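Sun 16 February

So the Adstead tool library is moving, and I have the dates, the new address and far too many opinions about the racking. If you've ever borrowed a sander from them (and if you read this blog and live within a bus ride of Adstead, you have), read on, because there's a stretch when you won't be able to.

The short version first. The library shuts at the old place on Mill Street this coming Saturday at lunchtime, and opens again in the old Lirnau showroom on Station Approach, the one that sold fitted kitchens and had that enormous fake pear tree in the window. Loans that are out now don't need to come back before the move. Halldóra Bech, who runs the place, told me she would much prefer it if they didn't, as every drill sitting in somebody's hallway is one she hasn't got to carry. You won't be charged late fees for the gap. Bookings you've already made for the closed days get bumped along automatically, and you should have had an email. I hadn't, but mine was in the junk folder with a voucher for garden gnomes.

Now the good bit. THERE IS GOING TO BE A BENCH ROOM. A proper one, with a door! If you've ever tried to glue up a tabletop in a flat, with clamps hanging off the edge of the bed and the cat walking through it, you will know why I made a noise on the phone. There'll be 20 places at a time, booked by the half day, and it costs £4 for members and a bit more if you're not one. You bring your own timber and your own screws, and they give you a bench, a vice, decent light and the use of the saws once you've done the induction.

I went round for a nosy on Thursday. It's not finished. The showroom still has half a display kitchen in it, and Halldóra's plan is to keep the base units and put new tops on them, which I'm wildly in favour of. Kitchen carcasses make brilliant workbenches if you stiffen the backs. I did two in my own shed with offcuts of ply and a lot of swearing and they've never moved. I said so at length, and have apparently now agreed to come and do it again for somebody else.

The tops are coming from Timothée Pruvost, who some of you will remember from the stool-making weekends. He's laminating them up from old scaffold boards, planed down and oiled. He showed me the first one, and it's gorgeous, all those nail marks filled with black epoxy. I asked whether he wasn't tempted to keep it for a dining table. He was. He's making himself one as well.

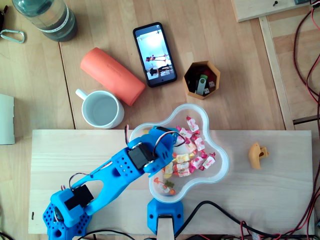
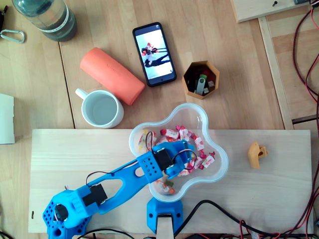
Money, then. The whole fit-out has been budgeted at £3000, and before anyone writes in, yes, that is a tiny amount for what they're doing. It only works because the landlord left the lighting and because Hultier, the paint people on the ring road, are letting them have returned tins from the mixing counter. So the walls will be whatever colours other people got wrong. I've seen the stack and there's an awful lot of sage. There's also a tin of the most violent orange, which I've asked to have reserved for the inside of the loo door.

I was asked not to go on about the extraction, but I'm going to, a little. Sawdust was the reason the old place could never have a bench room, that and the neighbours. The new one gets a second-hand extractor, a Yagi, big green thing with two bags, and it's going in a cupboard of its own with rockwool packed round the walls. Aigars Jankauskaitė is doing the ducting. He wanted rigid pipe the whole way round and he's got it, apart from the last bit to the mitre saw. I've had flexible hose the whole way round for years and every so often it eats a tape measure, so I was taking notes.

If you want to copy any of this at home (I do), his tips were: keep the bends gentle, put a blast gate at every machine, and earth the pipe. He also said to put the noisy thing as far from the bench as you can bear to, and that a cupboard needs somewhere for the air to get back out. I had not thought of that last one. My shop vac lives in a sealed plywood box I was extremely proud of. It's getting a vent this week.

What they still need:

- Vices. Any size, rusty is fine, as long as the jaws close
- Quick clamps, the longer the better
- Two or three old doors, solid core, for assembly tables
- Anybody with a van on moving day
- Hooks. Apparently you can't have enough hooks

Drop things off at Station Approach after 5 on weekdays. Not Mill Street, please, or they'll only have to be moved twice. The roller door at the side sticks, so knock hard and wait.

I did ask about the racking, given that the racking at the old place is the reason I have a scar on my shin. It's all being rebuilt, and the plans are pinned up by the front window if you want to have a look. Vibeke Bjarnason drew them and they're lovely: deep shelves at the bottom for the floor sanders and wallpaper steamers, shallow ones at head height so you can see every box of bits without shifting another, and French cleats along the back wall for anything with a handle. I'd have gone for thicker ply on the cleats. She says the thinner stuff is fine at that spacing and she's done the sums, and I have never done a sum about a shelf in my life, so I'll take her word for it.

There was one bit of less good news. The tile cutter, the big wet one everybody wants in spring, isn't coming back after its repair. The motor's gone and a new one costs more than the machine is worth. They're looking for another, but if you'd planned a bathroom around it you may want to ring round the hire shops now. I'm in that boat myself. My splashback has been a row of pencil lines since before Christmas and I'd been counting on that cutter, so it may be score-and-snap and a lot of prayer in my house.

Classes carry on more or less as before, just in a nicer room. Ajith Kotian's upholstery evenings start up again first, which makes sense as they're mostly staples and don't need the extractor. He's doing drop-in seats to begin with and then a longer run on a proper sprung chair. I did the drop-in seat one last year with a pair of dining chairs from the tip and I still get compliments on them, mostly from my mum. Places go on the website once the move's done. The beginner's router class is waiting on the benches, and so is the picture-framing one, and I couldn't get a date out of anyone for either.

Membership prices stay put, I checked that twice. Your card will still work, the phone number's the same, and the Saturday opening hours are staying as they are. There's a bus stop right outside, and two parking spaces round the back for loading, which you must not use for nipping into the bakery. (I've been told off already.)

I'll be there on moving day in my bad jeans, with a sack truck and a flask, and then on and off over the following days for the carcass-stiffening I've talked myself into. I'll take some pictures of the scaffold board tops going on and write up how we fix them down, as Timothée wants slotted brackets to let the boards move and I've always used figure-of-eights. If anybody has strong feelings on that, the comments are open. And if you've got a spare tile cutter, please email me before you email them.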